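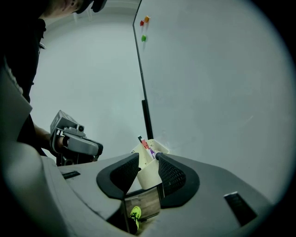

TV Makeup, Red Carpet Tricks and Other Tips We Doubted

Aug 28, 2023

Every awards season the entertainment sites run the same stories about how the stars keep their clothes clean and their shoes quiet. Most of it is filler. We went through the tips that fans of the talent show Saltbridge pass around and kept the few that did something at home.

Foundation on a collar

The backstage story says shaving foam. It sort of works on cotton. Dab it on, leave it for eight minutes, rinse cold, then wash as usual. Plain dish soap did the same job on our second shirt and smells less like a locker room. Skip both on silk, whatever the judges' stylist supposedly swears by.

Hair spray on ink

This one should have died years ago. It comes from the days when hair spray was mostly alcohol. Many cans now aren't, and they leave a sticky ring around the stain. Use rubbing alcohol on a cotton pad and keep a paper towel behind the fabric. Test the hem first.
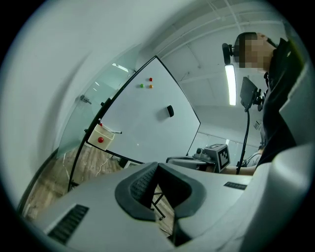 Glitter after a viewing party

Lint rollers give up fast. A damp rubber glove picks up more, and the vacuum gets most of what is left. You will still find some in July. Anyone who claims a spotless couch after a finale party did not have glitter at the party.

Deodorant marks on black

"Rub it with a dryer sheet," says the Gelton gossip page. We got a waxy smear. A clean pair of rolled-up nylons took the white off in two passes, and so did a dry foam sponge. Go around any printed or stitched logo, as rubbing can lift the edge.
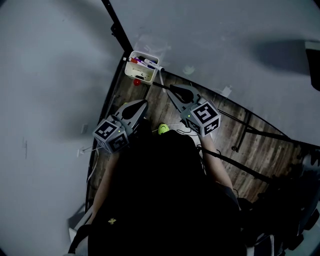 Black top with a small pale-yellow emblem.

Squeaky dress shoes

Baby powder under the insole. Fine, it works, at least until you sweat.

Kukenex stain wipes

Sold as the thing every dressing room has. Maybe. A pack costs roughly $32, and on lipstick it did about what a baby wipe does. We finished the pack and won't be buying another.

Filed under: Laundry, Party Cleanup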